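Tips for Living With a Countertop Robot Arm

Jun 5, 2023

We have had the Manberg tabletop arm on trial since December, on the monthly rental plan from Flomico. It clears and sorts things on a flat surface: condiments to one side, dishes to another, fruit into a bowl. What follows is a page of tips for anyone who has one on order or is thinking about it, with our opinion of the service at the end.

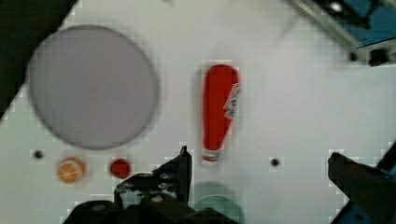
Start with a small number of items and leave space between them. The fingers need room to open on both sides of whatever they are picking up. When two jars are touching, the arm will often push one away while it reaches for the other, and then it has to look again. A hand's width between things is enough.

Lay squeeze bottles on their sides. Ketchup, mustard and dish soap bottles are easy to grip around the middle when they are lying down. Standing up, a half-empty one tends to tip at the first touch. Close the cap tightly first. A soft bottle gets squeezed a little when it is lifted, and a loose cap will leave a line of sauce across the board. Set the grip to Low for anything soft.

Flat plates are the hardest. A plate lying on a table gives the fingers almost nothing to get hold of. Put it on an upturned saucer or a folded dish towel so the rim is raised, or let it hang over the edge of the board by an inch. Lids with a knob are fine as they are.

Small round fruit rolls. Tomatoes, cherries and clementines do better on a damp paper towel or a square of shelf liner. If you are only practicing, use play food from a toy kitchen until you trust the settings. We crushed several tomatoes in the first week.

Clear and pale cups get missed. On a white board, the camera has trouble with frosted plastic and thin glass. Put a dark placemat under them, or a band of colored tape near the rim. Ekkachai Thaweesak, who handles support calls at Flomico, told us to turn on the under-cabinet light as well, and that helped more than the tape did.

Cleaning

Wipe the board after each use with a damp cloth and a drop of dish soap. Do not spray cleaner straight onto the arm. Spray the cloth.

Crumbs and sugar collect in mounting holes. A wooden toothpick gets them out, and a short burst from a can of air takes care of the rest. If there are holes you do not use, cover them with the stick-on dots sold for hiding furniture screws.

Take the finger pads off once a week and wash them by hand in warm water. Dry them completely before they go back on. Ours went through the dishwasher once and came out slightly curled, and after that they would not hold a spoon. Replacement pads from Kokkonen fit the same mount and are thicker. We prefer them for bottles and jars, but they are clumsy with teaspoons.

Check the screws on the finger plates once a month. Turn them until they are snug and stop there.

Setting up the space

The board should be bolted to a counter or a heavy table. Clamps work for the first few days but they creep. Keep the cord behind the board, and keep dish towels, apron strings and bag handles out of reach of the arm. Mark the limit of its reach on the counter with painter's tape and ask everyone in the house to keep hands outside the tape while it is moving.

Do not give it knives, stemmed glasses or anything straight from the oven. The manual says so too, on page 30.

The first setup took us most of an afternoon, and most of that went on teaching it our own dishes. Show it each item from a few angles and in the light you normally use. If you change your plates, do it again.

Cost and service

The plan we have is $965 for a year, including the board, one set of pads and phone support. Buying the arm outright is $3,821, and then the support is extra. There is a 30-day return period either way, and you pay the shipping if you send it back.

The rental makes more sense for a household. We had one fault, a finger that stuck half open, and a new part came in the mail with a sheet of instructions. A job like that on an arm you own would be billed.

Prosura offers a cheaper kit that you assemble yourself. Our neighbor Dong-hyun Yeo built one for his workshop, where it sorts screws and drill bits into trays. He likes it. He also spent several evenings on the wiring, and the software has no setting for soft items, so it would not be our choice near food.

As for what it does for us day to day, it is slow. Clearing after lunch takes the arm far longer than it would take a person. Its best use in our house is for my mother, who cannot grip well since her wrist surgery. She puts things down on the board, presses the button and goes to sit down. We are keeping it for another year on that basis, with the thicker pads.

Spare pads are sold in pairs. Order two pairs, since the shipping costs the same.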